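Low-Budget Science Fiction on Screen
Project report by Salamatu Adeyemi

1. Topic
I looked at how small productions make a film seem larger. My main case was Palanberg, a 90-minute space drama shot in 30 days on 2 sets.
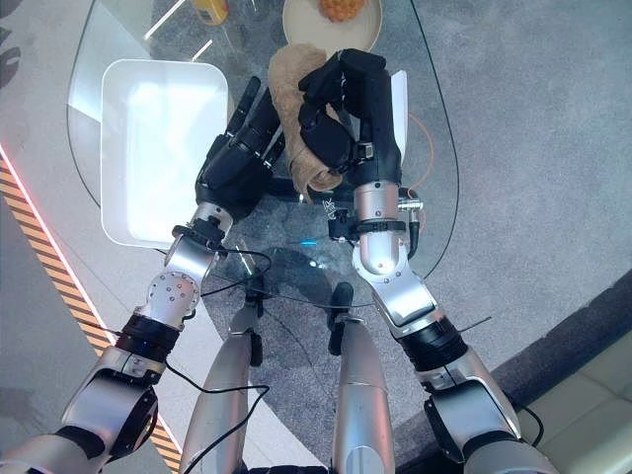
2. Method
I watched Palanberg and its sequel Waltano and logged 191 effects shots by type. Most were short and dark.
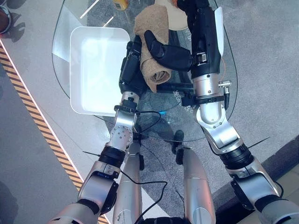
Props were the next thing I logged. Palanberg reuses the same ones in most rooms, and the crew dressed them simply. A rolled tan towel held upright in a black robotic hand is the level of detail I mean, an everyday item next to a machine. 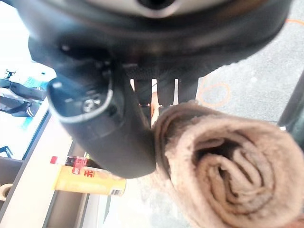
Fig. 3. Black gripper finger with a thin silver-white trim line.

3. Results
Waltano had more effects but fewer long takes.
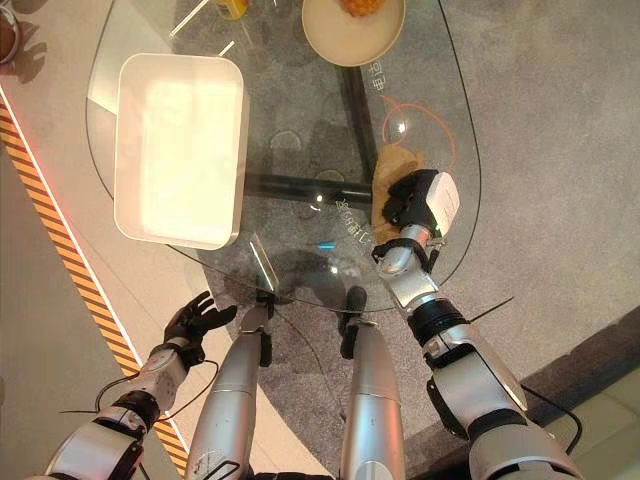 Lighting mattered more than I expected in the Bautista station scenes. Shiny surfaces pick up light spots, as the glass tabletop does with the white tray on it, and the director used this to fill plain rooms.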